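Caltevdale Neighbors Board > Streets, Paving and Parks > Is the plaza concrete really due for replacement?

Started by jointfiller, 2020-05-02

jointfiller
So the city wants to tear up the plaza and the roadway beside it and put down pavers. Botell did the condition survey and Oltmanns is the contractor everyone assumes will get the work. I read the whole survey twice and I don't buy it. The word "failing" shows up on nearly every page and I can't find one measurement of how far any slab has moved. If a slab is failing, something should be sticking up or sinking down, and somebody should be able to put a ruler on it. I walk there most mornings. What am I missing?

mbouvier_north
You're missing that it's ugly and old. I went to the open house. The Botell people were perfectly nice and they explained that the joints are at the end of their life. Pavers can be lifted and put back when a pipe needs work. That sounded sensible to me.

jointfiller
"End of life" is a sales phrase. Joints get cleaned out and resealed. You don't throw out the bathtub when the caulk goes. Did they say what resealing would cost?

mbouvier_north
They did not, and I didn't ask. I was there for the trees.

curb_hopper
Can somebody post pictures so we're all arguing over the same concrete? Half the people in this section haven't been down there in a year.

dryslab92
Sure. Plaza, plaza, roadway. 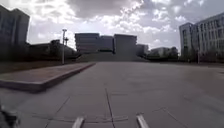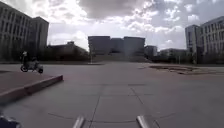
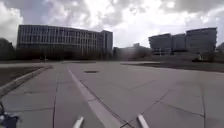
I poured flatwork for 14 years before my knees quit, and my problem with the survey is that it lumps everything together. A joint is a line you put there on purpose so the slab cracks where you want it to. A crack is what you get when it picks its own spot. Botell's table has one column for both, "linear defects," and that's how they get to 1,260 of them. Look at the roadway in the third picture: the dark lines dividing the panels are joints, and the one crossing the white stripe near the bottom is a joint too. The fainter cracks are a separate matter and I'd want them looked at. Same with the smudges and staining, which go down in the survey as "surface distress." A stain is a stain.

curb_hopper
OK but you just admitted there are cracks.

dryslab92
There are cracks in every piece of outdoor concrete I ever touched, including my own driveway. The question is whether they're moving, and you can't get that from a photo. Mine or theirs. You need to go back in November and measure the same spots again.

a_patricio
Albertina Patrício here, I live on the far side and use a cane. I don't care what the table calls them. What I care about is whether my tip catches. On big flat slabs I have one seam to watch for and then a long stretch of nothing. Pavers have a seam every few inches. They put them in by the Ciltero building and by the second winter I was going the long way to avoid them.

mbouvier_north
Those were laid badly. That's the installer's fault, you can't blame the material.

a_patricio
And who is promising this installer will be better?

scootersteve
Seconding Albertina from the wheels side. There's a person on a scooter in dryslab's second picture and that is the kind of surface you want under little wheels. Pavers rattle your teeth out.

mbouvier_north
One person on a scooter in a space that size is not much of an argument for leaving it the way it is. It's a huge gray nothing. People might stop there if it had some shade and a decent place to sit.

jointfiller
Then ask for shade and seats! I'd sign that tomorrow. There's already that long raised ledge on the left in the first picture, put some trees near that. None of it needs the whole floor ripped up. I keep seeing this with city projects, they take the thing people want (benches) and tie it to the thing somebody wants to sell.

mbouvier_north
You don't know that anybody is selling anything. Monique Bouvier, by the way, since we're signing things now. I'd like the plaza to be nicer before I'm 92.

curb_hopper
What about the manhole on the roadway? The survey says the covers sit wrong and water gets in around them.

dryslab92
Looks flush in the picture. I haven't put a level on it, so if they have, fine, print the number. Page 12 says "observed irregularity at utility castings." Observed by who, and how much? A quarter inch and two inches are very different jobs.

jointfiller
That goes straight into my letter. I'm asking for three things: joints and cracks in separate columns, a price for cleaning and resealing, and the height readings at the covers if they exist.

curb_hopper
I still think you'll be told it was all considered.

jointfiller
Probably. I'd like to be told in writing.

a_patricio
Add the cane question, please. How wide are the gaps going to be, and who comes out to fix them when they spread.

mbouvier_north
And trees. I'll sign if you put in the trees.

jointfiller
Trees are in. Draft goes up in this thread once I've found the right address, the one on the survey bounces.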